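3.2 Superfícies de apoio e contraste de peças pequenas

A escolha do revestimento da bancada raramente é tratada como variável nos estudos sobre triagem manual de componentes plásticos moldados. Na maior parte dos protocolos revistos na secção 2, a superfície de apoio é mencionada apenas pelo nome comercial ou pela cor nominal, sem indicação de textura, refletância ou orientação da luz. No presente trabalho, o revestimento foi fixado antes das restantes condições e mantido constante durante a totalidade das sessões de maio.

Foram comparados dois revestimentos. O primeiro, designado Moltex, é um tecido agulhado escuro, de acabamento mate. O segundo, designado Gilton, é um laminado liso de cor cinzenta clara. Ambos foram aplicados sobre tampos de dimensões idênticas e observados sob a mesma iluminação difusa. O lote de ensaio compreendia 1.038 peças brancas de pequeno formato, repartidas por 68 geometrias distintas, a maioria das quais com cavidades abertas, paredes de canto salientes ou pinos verticais. As peças com mais de uma cavidade foram incluídas deliberadamente, dado que a leitura do seu interior depende da sombra própria e não apenas do contorno exterior.

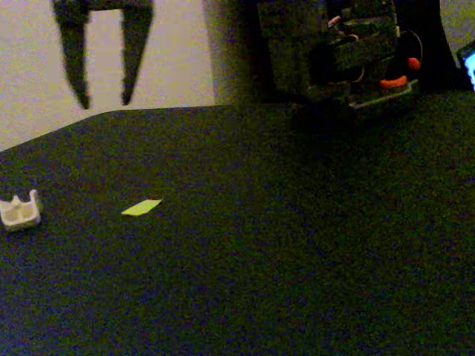
Parveen Hettiarachchi
Figura 4. Peça branca de plástico, aberta no topo, sobre superfície escura e mate. O sombreado cinzento claro das faces interiores permite distinguir a cavidade da base.

A condição representada na Figura 4 ilustra o caso de maior contraste entre peça e fundo. O grão da superfície é visível, mas permanece muito abaixo da luminância da peça, pelo que não interfere com a delimitação das arestas. As faces interiores apresentam um cinzento claro que se separa tanto do branco das faces mais iluminadas como do fundo. Este valor intermédio é o elemento que o operador utiliza para identificar a orientação da peça quando o contorno, por si só, é ambíguo.

No revestimento Gilton, a mesma distinção revelou-se menos estável. A diferença de luminância entre a base da peça e o tampo aproximava-se da diferença existente entre duas faces contíguas da própria peça, e os operadores tendiam a rodá-la antes de a classificar. Registaram-se 111 rotações adicionais no conjunto das sessões com laminado, concentradas nas geometrias com pino central. As geometrias sem pino não apresentaram variação relevante entre revestimentos.

Importa separar dois efeitos que a literatura costuma agrupar. O contraste global - peça clara sobre fundo escuro - favorece a localização, isto é, o tempo decorrido até o operador dirigir a mão para a peça. O contraste interno, entre faces da mesma peça, favorece a classificação. Um tampo escuro melhora o primeiro de forma direta. O segundo depende sobretudo da direção da luz, e o tampo intervém apenas na medida em que reflete menos luz para o interior das cavidades, preservando a sombra própria. O modelo de Zusau, descrito na secção 2.4, contempla o primeiro efeito e omite o segundo.

A textura do tecido introduz uma limitação. Peças com base inferior a 2 cm apresentaram ligeira inclinação em repouso, atribuída à irregularidade das fibras, o que alterou o ângulo das paredes em relação à luz. A inclinação não foi corrigida, uma vez que as condições de trabalho reais não preveem essa operação. Nas peças de base maior, o assentamento foi considerado equivalente ao obtido no laminado.

As zonas de sombra projetada sobre o tampo constituem uma segunda fonte de variação. No tecido escuro, a passagem entre área iluminada e área em sombra é pouco marcada e os operadores não a referiram nos questionários. No laminado, a mesma passagem foi descrita como incómoda, em particular quando atravessava a peça. O índice de Seneviratne, aplicado às duas condições, não capta esta diferença por ser calculado a partir de valores médios da superfície. A secção 3.3 apresenta uma formulação alternativa, calculada apenas na vizinhança imediata do contorno.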